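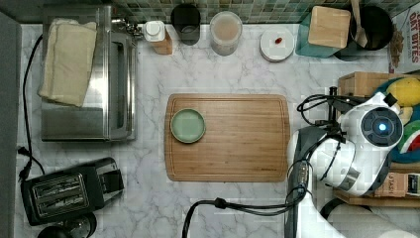
This report examines the removal of printed adhesive labels from smooth and porous surfaces, and was prepared for the signage and display unit at Bremden. The work was prompted by a request from Karakaya, a homewares shop in Clurport whose shelf stock and window panels carried labels in a discontinued colour. Surfaces of concern included light-coloured benchtops with grey veining, bamboo boards with a groove around the edge, and small round dishes, as each holds adhesive residue differently.

Method
A set of 248 labels was applied in March and left in place for 36 days. Half were warmed with a hair dryer before peeling and half were peeled at room temperature. Residue was treated with Rimus citrus cleaner, left for 4 minutes and wiped with a cotton cloth.

Results
Of the full set, 138 labels came away in one piece. Most of these had been warmed. Tearing was most common on unsealed timber, where the cleaner also darkened the grain.

Recommendations
Labels on glass and glazed surfaces should be warmed and drawn back at a low angle. Cleaner should be tested on a hidden area of any timber item. Further trials on painted metal are planned for next term.

Submitted 7/23/20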